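Plernura gripper

The Plernura gripper is a hand-held, two-finger gripping tool that can be built at home or in a shared workshop. The design was first drawn by members of Trostance, a community workshop in the town of Kavmont, and its files were put online on 10/09/2020. It is used mostly to record how a person picks up small things, so that a robot arm can later repeat the movement.

Construction

The tool has two fingers, each moved by a linkage of flat arms. The arms turn on pins, and brass-coloured eyelets protect the holes where wear is greatest. When the user squeezes the handle, both fingers move the same distance towards the centre. A camera is fixed above the linkage and looks down along the fingers — its position is the same when the gripper is later put on a robot arm.

Each finger ends in a tall, flat pad with a rubbery surface. The pads are cast in a simple mould and must stand parallel when the gripper is closed. If they do not, small objects slip out at the bottom. The complete tool weighs 564 grams with the handle, and most builders need 2 weekends to finish it. 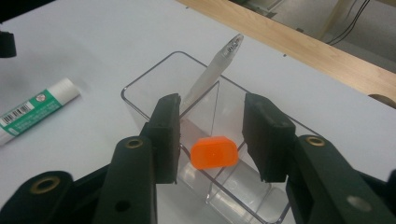

Testing is usually done on a plain table with things from a desk drawer. A clear plastic box is considered difficult, for its walls are hard to see in the recording and leave little room for the pads. Small pieces with rounded ends are also a common choice. The instructions advise to repeat every task 60 times before the pads are changed.

Variants

There are three known versions. The first had wooden arms and was given up after the holes became too wide. The second is the one most often copied. The third, called Baidoo after the street of the workshop, has a longer handle and a spring which opens the fingers again. It was shown at the open day of Trostance in October of the same year.

Known problems

Builders report that the pads collect dust and lose their grip. Washing them with warm water and soap is normally enough. The linkage can also become loose on one side, so that one finger arrives before the other. In this case the pins should be replaced in pairs.

See also

Parallel gripper
Linkage (mechanical)
Shared workshop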